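Course: Safe Handling with Two-Arm Robots
Handout 3: When a gripper lets go too late

Please read this before the Monday session. It belongs to the second lecture on faults, and we will use the same log file in the exercise.

The case

In November the two-arm station at Laltby stopped with a force alarm during a table sorting task. The task was simple: take a small item, move it over a plate, open the gripper, go up. The run had 1,672 cycles planned, and it stopped at cycle 181. One plate was broken and one finger of the right gripper was bent. No person was hurt, but a student had his hand near the rail shortly before, and for this reason we treat the case as a safety matter.

What the log says

The controller sent the command "open" and started the upward move after 60 milliseconds. This waiting time was fixed in the program. In the first cycles it was enough. Later the fingers became slower, and the arm began to rise while the item was still held. The item pulled on the plate rim, the plate tilted, and on the next approach the finger came down on the raised edge.

The force limit did work, but it was set for the older Rowlands fingers, which are softer. With the new pointed fingers the same limit is too high. Please note that these are two separate faults. Each of them alone would probably have given only a dropped item.

Why it was not seen earlier

The Niltetti software shows a green status when the command is received. It does not show that the fingers have really opened. Many operators read the green sign as "gripper is open", and the manual of the station was not clear on this point. The camera pictures were stored, but they were checked only at the end of a run.

When you look at a picture from a station, look first at the distance between the fingertips and the nearest rim, then at the path of the cables.

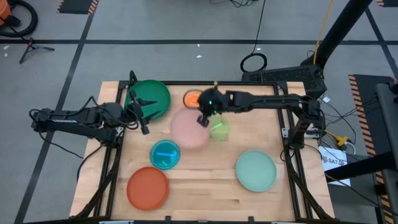 A second question is the shared space in the middle of the table. If one arm stops by alarm, the other one must stop too – at Laltby it continued its move for about 3 seconds. The stop signals were not linked.

Changes made after the case

Waiting time replaced by a check of the finger position.
Force limit set again after every change of fingers.
One stop circuit for both arms.
No hands inside the rails while the drives have power, also during a pause.

For the exercise

Open the Luvine log and find the first cycle in which the fingers opened late. Write down which signal shows it, and explain in a few sentences what the operator could see at that moment. Bring your answer on paper.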